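How to get the most out of a robot open day (and have a proper go yourself)

I went to my first robotics open day expecting to stand behind a rope and watch a big orange arm wave at me. What I got was a go with the kit, a numb thumb and a notebook full of scribbles, and I've been to several since. People keep asking me how to do these visits without wandering round for an hour and leaving with a tote bag, so I've written it all down. Most of it comes from the Karkton open day, with a few bits from the Sovano one the July before.

1. Book the hands-on slot first

Do this before you look at anything else on the programme. Karkton had 65 places for the hands-on tables and they'd gone by the time I'd found my reading glasses (I got in off the waiting list, hooray!). The talks you can usually walk into. If the booking form asks what you're interested in, write "handling" or "teaching by demonstration", as those are the tables where you get to hold something.

2. Dress for it

Short sleeves or sleeves that stay up, flat shoes, nothing dangly. You'll be stepping near cables and working with your arms out in front of you for longer than you'd think. Leave your big bag in the cloakroom. I didn't at Sovano and spent the whole time kicking it along the floor like a stubborn dog.

3. Watch one full turn before you take yours

At the tables I'm talking about, you hold a gripper in each hand, the same sort of two-jawed thing you'd find on the end of a robot arm, and you do an everyday job with them. The movements are recorded, and the recordings go towards teaching a robot to do the same job. So stand to one side and watch somebody else first. Look at their wrists more than the grippers. Good people hardly bend them at all, they move from the elbow and keep everything slow and level.

4. Start with the soft thing

You'll probably be offered a choice of objects. Take the cuddly toy! Plush is very forgiving, you can get hold of it nearly anywhere and it squashes to suit you. A hard cube is a different animal, because if your jaws aren't square to the sides it skids off across the table, and then you've got to go and fetch it with the same two grippers while people watch.

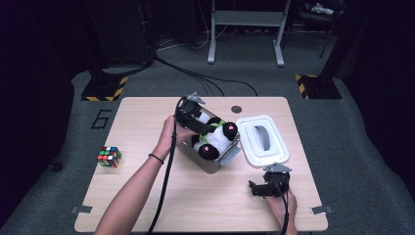

Don't squeeze so hard, was Trumevo's advice when I posted my first notes, you only need enough grip to stop it slipping and anything more just makes it spring out sideways when you let go. I've tried it both ways now and I agree. With the panda, I found it best to go in at one end of the toy, close gently, lift a little, and only then bring the other hand across to help.

5. Give each hand a job

My worst turn was the one where both hands went for the toy together. They got in each other's way over the basket, which had metal sides and was no wider than it needed to be. On the next try I let the left hand do the holding and kept the right one parked on its own side of the table until I wanted it. Much better. Say it out loud if that helps: "left holds, right waits." I felt daft but it worked.

Mind the cables too. Each gripper has one trailing off it, and if you cross your arms you'll plait them. Uncross before you carry on, don't try to be clever.

6. Do it badly, then do it again

I had 4 goes. The first was dreadful, the second was slow, and the last two were nearly all right. Ask whether they want the fumbles kept. At Karkton they said yes, keep going, a recovery is useful to them, so don't stop dead and say sorry when you drop something. Pick it up and carry on as you would at home.

7. Ask the dull questions

The showy ones get showy answers. These got me the best chats of the day:

- How long does one person do this before they need a break?
- What happens to a recording you can't use?
- Which object does everyone hate?
- What do you do when the light changes?

I asked the third one at the Hájek stand as well and we were still talking when they began packing up.

8. Write it up the same evening

By the next morning I'd forgotten half of it. Two pages is plenty, and draw the table layout if you can, even badly. Then shake your hands out and have a cup of tea, your thumbs will be sore.

Related posts
Sovano open day: what I'd skip next time
Gripper or suction cup? A beginner's guide
My notes from the Hájek stand
Packing list for a day at a trade show
Taking children to a robot demonstration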